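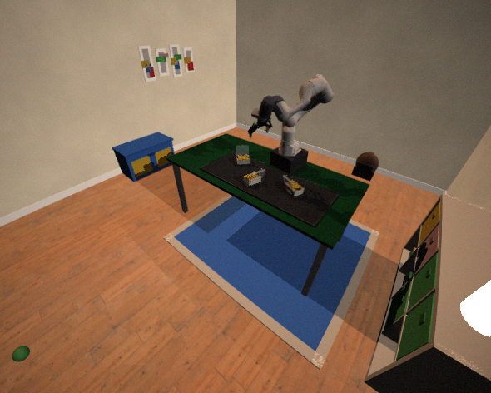

Kuto cell -- setup and upkeep notes

The gallery covers the Kuto sorting cell in simulation, which we keep matched to the physical cell at Dravcombe. Settings get tried in the model first, then copied across by Naa Dogbe. Captions are by Hakim Teoh.

Base and mat. The arm base sits near the back edge of the table, clear of the containers. The black mat is the reference surface: all pick heights are measured from its top face, so a change of mat thickness means a new height offset in the model and on the controller.

Containers. Three open containers on the mat, each with yellow parts. One of the trays is set at an angle on purpose. Reset poses vary by up to 30 degrees, and a run with everything square to the table edge does not count as a check.

Gripper. Two fingers, pointing down. Home pose is above the back of the table. If the arm drifts at home, check the joint damping values before touching the controller gains -- Adi Saragih lost an afternoon in January doing it the other way round.

Contact settings. Finger friction is re-fitted after every pad change on the real gripper, or every 2000 cycles. Run 40 resets afterward and save the log under the Rondonuwu folder, with the pad batch in the file name.

Room. The furniture, rug and shelving are background only. Leave them loaded during camera checks. Changes to the room file go through Nkechi Shehu.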